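Juncombe Wasserspender WS 4 – Aufstellung und Inbetriebnahme
Abschnitt 4: Erstbefüllung, Spülung und Ausgabe in Flaschen

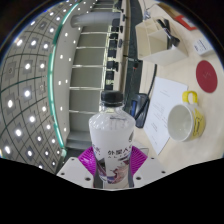
Dieser Abschnitt richtet sich an das mit der Aufstellung betraute Personal. Die Arbeiten nach Abschnitt 3 (Wasseranschluss, Dichtheitsprüfung, Ausrichtung des Gehäuses) müssen abgeschlossen und im Geräteheft eingetragen sein. Stand der Anleitung: 5. März 2024. Ältere Ausgaben verlieren mit diesem Stand ihre Gültigkeit.

4.1 Voraussetzungen

Der Betriebsdruck am Eckventil muss innerhalb des auf dem Typenschild angegebenen Bereichs liegen. Bei höherem Leitungsdruck ist ein Druckminderer vorzuschalten. Für die Erstbefüllung werden benötigt:

Filterpatrone Bimska, original verschlossen
Auffangbehälter, lebensmittelecht
fusselfreies Tuch
Geräteheft

Die Patrone darf erst unmittelbar vor dem Einsetzen ausgepackt werden. Patronen mit beschädigtem Siegel sind zurückzusenden.

VORSICHT: Das Gerät bleibt bis einschließlich Schritt 6 vom Stromnetz getrennt. Ein Trockenlauf der Pumpe führt zu Schäden, die von der Gewährleistung nicht erfasst werden.

4.2 Filterpatrone einsetzen und Gerät befüllen

1. Eckventil schließen und Frontklappe öffnen.
2. Transportstopfen aus dem Filterkopf herausdrehen. Der Stopfen ist aufzubewahren und bei einem späteren Standortwechsel wieder einzusetzen.
3. Dichtring der Patrone mit Trinkwasser benetzen. Fette und Öle sind unzulässig.
4. Patrone senkrecht ansetzen und im Uhrzeigersinn bis zum Anschlag eindrehen. Kein Werkzeug verwenden.
5. Eckventil langsam um eine Vierteldrehung öffnen und den Filterkopf auf austretendes Wasser prüfen.
6. Bleibt der Filterkopf dicht, Eckventil vollständig öffnen und Frontklappe schließen.
7. Netzstecker einstecken und Hauptschalter betätigen. In der Anzeige erscheint „FÜLLEN“.

Der Füllvorgang endet selbsttätig nach 300 Sekunden. Während dieser Zeit sind Geräusche im Bereich der Pumpe unbedenklich. Erscheint stattdessen die Meldung E13, ist der Zulauf zu prüfen und der Vorgang ab Schritt 5 zu wiederholen.

4.3 Spülung

1. Auffangbehälter unter den Auslauf stellen.
2. Taste „Spülen“ gedrückt halten, bis die Anzeige blinkt.
3. Das Ende des Spülprogramms abwarten und den Behälter entleeren.
4. Spülprogramm einmal wiederholen.
5. Auslauf mit dem Tuch abtrocknen.

Hinweis: Das Spülwasser kann durch feinen Kohleabrieb grau gefärbt sein. Ist es nach dem zweiten Durchgang nicht klar, ist ein dritter Durchgang erforderlich. Spülwasser ist nicht zum Verzehr bestimmt.

4.4 Ausgabemenge einstellen

Im Auslieferungszustand gibt das Gerät Wasser nur bei gedrückter Taste aus. Für Standorte mit überwiegender Flaschenbefüllung kann eine feste Ausgabemenge hinterlegt werden.

1. Menü „Ausgabe“ aufrufen und Servicecode 127 eingeben.
2. Speicherplatz auswählen. Es stehen 4 Speicherplätze zur Verfügung.
3. Menge mit den Pfeiltasten einstellen und bestätigen.
4. Eine Probeausgabe in ein Messgefäß vornehmen und bei Abweichungen den Wert korrigieren.

Die eingestellte Menge muss unter dem Nennvolumen der kleinsten am Standort üblichen Flasche liegen. Bei Zugabe von Kohlensäure ist wegen der Schaumbildung ein geringerer Wert zu wählen.

4.5 Hinweise für die Nutzung

Die folgenden Regeln sind am Standort gut sichtbar auszuhängen:

Nur saubere Trinkflaschen verwenden.
Die Flaschenöffnung darf den Auslauf nicht berühren.
Flasche während der Ausgabe aufrecht halten.
Mit Kohlensäure versetztes Wasser nur in dafür geeignete Flaschen füllen.

VORSICHT: Dünnwandige Einwegflaschen können sich bei Heißwasser verformen. Die Heißwasserausgabe ist ausschließlich für hitzebeständige Gefäße freigegeben. In öffentlich zugänglichen Bereichen ist die Tastensperre zu aktivieren (siehe Abschnitt 6).

4.6 Stillstand und Wiederinbetriebnahme

Wird das Gerät über ein Wochenende nicht genutzt, ist vor der ersten Entnahme ein Spülprogramm durchzuführen. Bei längeren Betriebspausen ist das Eckventil zu schließen und das Gerät über das Menü „Entleeren“ zu leeren. Vor der Wiederinbetriebnahme ist eine neue Filterpatrone einzusetzen und nach 4.2 und 4.3 zu verfahren.

Für Geräte mit Untertischkühler Waradard gilt zusätzlich das Beiblatt K. Der Kühler darf erst nach Abschluss der Spülung eingeschaltet werden.

4.7 Eintrag im Geräteheft

Einzutragen sind Chargennummer der Patrone, Datum des Einsetzens, Zahl der Spüldurchgänge und eingestellte Ausgabemengen. Der Eintrag ist zu unterschreiben. Fortsetzung in Abschnitt 5, Reinigung und Desinfektion.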